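Textile Care and Materials, Unit 4: How Cotton Takes Up Water
Handout prepared by Domenica Hollenstein
Read before Thursday. Bring the worksheet from Unit 3.

1. What we did last time

In Unit 3 we looked at the single cotton fiber. Please remember two points. The fiber is a flat, twisted tube, and it is made almost completely of cellulose. Cellulose likes water. This explains a big part of today's subject, but the way the yarn is built into a cloth is also important, and many students forget it in the test.

2. Weight of the cloth

In the trade, toweling is sold by its weight in grams per square meter. In our sample box you find two cloths from the Holroyd mill. The thin one is 244 grams and the thick one is 526 grams. Students usually expect that the thick cloth drinks faster. It holds more water in total, this is correct, but the speed is a different question. The speed depends on the loops, on the twist of the yarn, and on what the finisher has put on the surface.
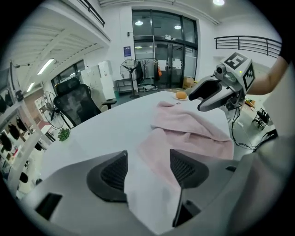 A terry cloth is woven with two warps. The ground warp is kept tight and gives the cloth its strength. The pile warp is kept slack, and when the reed pushes several weft threads forward together, the slack yarn stands up as loops. At the ends of the piece the weaver stops making loops for a short distance, so that the edge can be turned and sewn. A hem is therefore thicker than a single layer of cloth, and you can notice this on the pink towel, where the hemmed borders stay easy to find although the rest is rumpled. Thick places of this kind dry last. When you do the drying exercise, weigh the whole piece and do not judge with your fingers in the middle only.

3. Softener

Most softeners leave a thin fatty layer on the fiber. The hand becomes pleasant, but water enters more slowly. Dineo Mathebula tested this in our laboratory with the drop method: one drop of water falls on the cloth, and we take the time until the shine disappears. On unwashed cloth from Gundik the drop stayed 6 seconds. Repeat her test with your own sample, once before washing and once after, and write both times in the table.

4. Words to know

Pile: the loops that stand up from the ground cloth.
Slack: not tight.
Hand: how a cloth feels when you touch it.
Wicking: the movement of water along small spaces between fibers.

5. For the next lesson

Read the chapter on drying in the course book. Write half a page on this question: why can a heavy towel feel dry on the surface and still be damp inside? Use the word "wicking" at least once. Papers go in the box beside room 934.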